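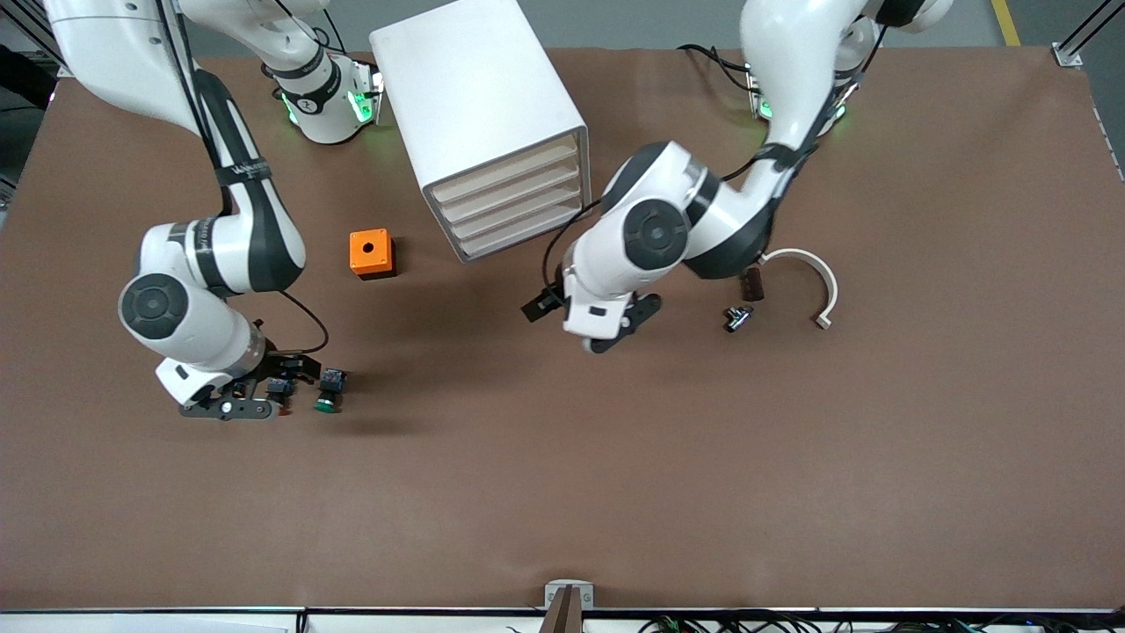
The first hour was hard, one participant told us in April, and after that her hands knew how far to move and she stopped thinking about the controls. We hear this from many people, so please do not worry if you have never guided a robot before.

Clasetti is looking for 11 participants for the Hasix study. You will sit at a control station and move two robot arms by remote control, so that the robot can learn the task from you. The work is with small parts on a table: pick up, turn, put down in the right place. Every try is recorded, also the ones that go wrong.

What we ask from you:
You are 18 or older and can use both hands without pain.
You can come for 3 sessions at our Drostik workshop. One session takes up to 55 minutes.
You can read simple instructions in English.

Experience with video games or machine work is welcome but is not needed. Glasses are no problem. You may take a break at any moment, and you may leave the study without giving a reason.

We pay your travel to the centre and a fixed amount after each session. Your name is not kept together with the recordings.

To apply, write a short message to the Hasix desk at Clasetti with your age, your stronger hand and the hours that suit you. Applications close 10 Aug 2021. We will answer every message.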